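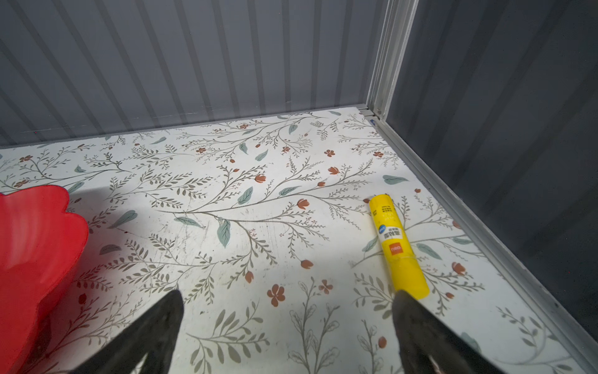 Botanical vinyl and the corner post, light grey ribbed wall behind.

Workshop notebook, Clumton holiday cabins
March 12, 2026
Entry by Deisy. Yaneth and Aníbal in the morning, Luana after lunch.

Cabin 18, water heater. Yaneth drained it and took the element out. Scale all over the lower half and a good handful of loose stuff in the bottom of the tank. She flushed it until it ran clear, fitted the new element and a new gasket, then filled and left it to stand before switching on. No drips at the flange after an hour. The thermostat is the old one. It clicks at the right point on the dial but I would like a spare on the shelf before July, when the cabin is let straight through.

The isolating valve under the sink in 18 is stiff. It does close. Do not force it with the long grips, use the short ones and go slowly. Put it on the list for the next drain-down.

Pressure at the standpipe read low again first thing and was fine by eleven. Aníbal thinks the regulator at the top of the track is sticking when it is cold. I think it is the filter. We will take the filter out first as it is the quicker job.

Porch steps, cabin 9. Two treads replaced, third one turned over and put back. The stringer on the left has soft wood at the foot, I could push a screwdriver in to the depth of my thumbnail. It will last the spring. It will not last the summer with families going up and down it. Aníbal has measured for a new one and the drawing is pinned over the bench. Please leave it there.

We used the Palar deck screws on the treads. They drive well but the heads are shallow and the bit jumps if you lean to one side. Pilot holes from now on, even in the softwood.

Key safes. Luana went round the lower row and changed all the codes. Cabin 4 would not take the new code until she held the reset down longer than the leaflet says. Codes are in the office book, not in here. The cover on the one at cabin 7 has lost its hinge pin and a bit of wire is doing the job for now.

Bunk beds. Nabila asked whether the ladder hooks could be fixed to the rail so guests stop moving them. Tried it on one bunk in cabin 11 with a saddle clamp each side. Solid enough, but you then cannot get the mattress out without undoing both clamps, and the cleaners change those covers every week. Took the clamps off again. Next idea is a strap with a buckle. Nabila to say if that would bother the cleaners.

Money. The Condori invoice for the heater parts came to 287. The quote was 251. The difference is delivery, which they told us was included. Nabila is ringing them. Do not pay it until she has had an answer.

Pevolside want to know if we will take their offcuts of larch cladding again. Yes to anything longer than a metre, no to the short bits – we still have a heap of those behind the log store from last time and they are going grey.

The generator had its oil changed and ran for half an hour under load with two fan heaters on it. Steady. Pull cord is fraying near the handle, new cord is in the drawer marked ROPE.

To do next
Filter at the top of the track (Aníbal)
Spare thermostat, same type as 18 (Deisy to order)
Stringer for cabin 9
Hinge pin for the key safe at 7, ask Luana what size she thinks it is
Sweep out the log store and see what is worth keeping

The big drill is making its noise again when it runs in reverse. Yaneth says bearing. I have put tape round the handle so everyone knows which one it is.

Recent entries
Frost damage, standpipes and outside taps
Cabin 3 stove: new rope seal and glass
Mower service, blades sent away
Window catches, upper row
Picnic benches – which ones to scrap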